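Days Out > Visits > Open Days

Fri 1 December
By Vesna Softić

I had been hoping to get inside the old Ojala mill for years, so when the open day came up I was at the gate before it opened (with a thermos, like a proper fan). It was worth the early bus!

They start you in the dye house, where the floor slopes toward a long drain and the pipes still have their enamel labels. Our guide, Waraporn Srisuk, learned to weave on the Wenen looms upstairs and she ran one for us. The noise! You feel it in your teeth. She threaded 138 ends while chatting away, then let a boy from our group throw the shuttle, and he was grinning all the way down the stairs.

After that you're free to wander at your own pace.

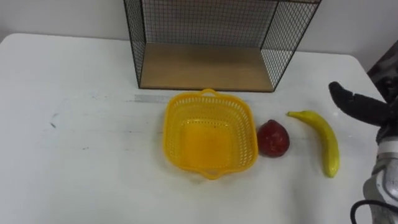
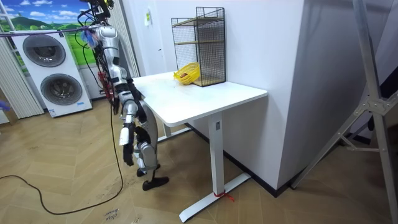

My favorite part was the pattern room. There are nearly 800 sample books in there, and you can turn the pages yourself if your hands are clean. I found a green and rust check that I'm sure my grandmother had as a coat. I also lost half an hour to a ledger of wool orders, all in the same slanted handwriting.

Tickets were $4, and the 66 bus stops right by the gate. Wear a sweater, as the upper floors are freezing. The cardamom buns in the canteen go fast, so get yours before the loom demo.

Comments

millhopper: Did they have the carding machine running? It was under a sheet when I went.

Vesna: Yes, for ten minutes after lunch!

Dot R.: That green check was everywhere when I was a kid. My aunt had the skirt.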